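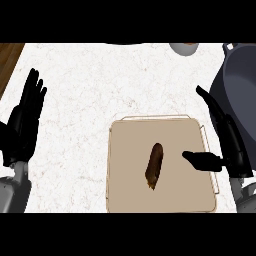 Diltport kitchen teleop set, sim only, v2. 266 demos, all driven by remote control from a headset, both arms recorded even when just one does the work. The task is board to pan: pick up the brown piece from the cutting board, put it in the dark gray pan on the right. Right hand does the pick, so start with the thumb out over the board and fingers open. Left hand stays up and open off to the side, dont crop its joints out of the action vector - the loader expects them.

Splits
train 181, the rest val. No test split yet.

Known issues
- wire rack by the board sometimes catches the thumb, collision mesh is too fat
- a few demos have a long idle at the begining, trim before training
- episodes capped at 800 steps

Run
Unpack into data/, then
python replay.py --set diltport --ep 82
If the hands jitter you have the old Cavus retargeting config, pull again.

Updated Monday, June 9, 2025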